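In Defense of the Bed as a Table

My grandmother held that a bed had one purpose between the hours of ten at night and six in the morning, and none at all for the rest of the day. It was made by breakfast, pulled tight as a drum, and you did not sit on it, let alone put your mail on it. I loved her dearly and I have gone against her on this point for my whole adult life, and since the long months at home I have stopped feeling guilty about it.

What set me off was a booklet that came in the mail in March from a furniture outfit called Mikberg, with a cheerful article on "the uncluttered bedroom." It recommended a bench for the foot of the bed, a tray for the nightstand, a wall pocket for letters and a small lidded box in which your phone was supposed to spend the night. I added it all up on the back of an envelope (which was lying on my bed at the time) and got to a little over 3,000 dollars, mostly on account of the bench. For that I would have four new places to lose things in, and a perfectly good flat surface going to waste beside them.

Think about what a bed is during the day. It's the largest level surface in most people's homes, bigger than any desk I could ever fit in my apartment, and it's soft, so a dropped phone bounces. Nothing rolls very far on it. Everything you lay out can be seen at once – no stacks, no drawers, no digging around under last week's paper. When I pack for a trip I lay it all on the bed, and when I do my taxes I do them there too, kneeling on the rug like a child with a jigsaw puzzle.

A plain fitted sheet is best for this, I think, in some quiet color with no pattern, and with the quilt taken right off and put over a chair. Two phones, a pink-and-white bit of printed matter, a folded blue cloth: on a grey-beige sheet you can find any of them from the doorway. Try the same thing on a flowered comforter and you'll be patting around for your keys until supper.

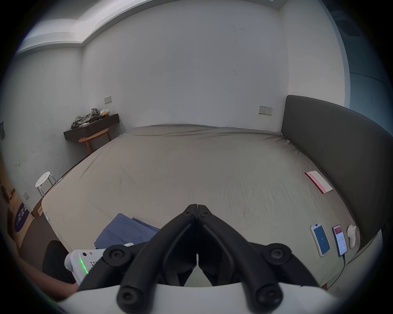

Athumani wrote to me after I aired an early version of this in the Greltness newsletter, and was having none of it. The trouble with a bed, the letter went, is that it takes whatever you give it all day long and then at eleven at night it hands the whole lot back to you, when you're too tired to do anything but shove it onto the floor. A table will at least let you go to sleep. There was a further paragraph about crumbs, which I will spare you.

I've thought about that letter a good deal, and I'll grant the part about eleven o'clock. I have slept next to a stapler. But I would say the handing back is the best thing about the arrangement! My kitchen table has had the same pile on it for about 20 weeks, and it can go on having it, because I can eat my soup at the other end. The bed won't stand for that. Every single night the receipts go in the folder and the charger goes back to its outlet, or I don't lie down, and I've never met a planner or an app that could make me do as much.

The crumbs I concede entirely. No toast on the bed, and no open pens either, a rule I made after losing a good pillowcase to a blue felt-tip. I also keep one corner clear, down by the foot, so there is somewhere to sit and pull my socks on without squashing anything.

My grandmother would still come in and pull that sheet tight, wrinkles and all, and I'd let her. Then I'd wait until she had gone down to put the kettle on, and I'd bring the mail back in.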